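Section 3: Sorting small things on the tray

I do all my sorting on a Voven tray, and I like it best when it's got the whole counter to itself. You'll want your tray, your clear bags and a dry cloth within reach. Ready? Let's go!

1. Wipe the tray and the counter under it. Crumbs make it slide (ask me how many times I've chased mine).

2. Set the tray down at whatever angle suits your arms. Mine is hardly ever square to the counter, and that's fine.

3. Put one bag on the tray at a time. The others can wait on the counter beside it.

4. Lay the bag flat and smooth the film gently from the middle out, so you can see what's in there without opening it. 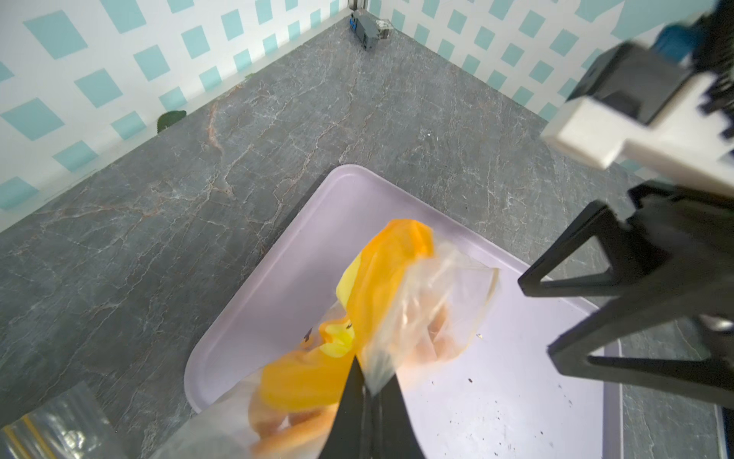 Fig. 3. One bag on the lavender tray, another waiting on the counter.

5. Bag still puffy? Open a corner, press the air out and close it again. Go easy if there's anything soft inside - bread and pastry squash faster than you'd think.

6. Move the finished bag to your Guvby bin and start on the next one.

Note: The raised rim will stop a small thing from rolling off, but it won't hold back a tall pile. I quit at 8 bags and empty the bin before I carry on.

Caution: Keep the plastic bags away from babies and pets, and don't set hot pans on the tray. Wash it by hand in warm soapy water - no scouring pads, please!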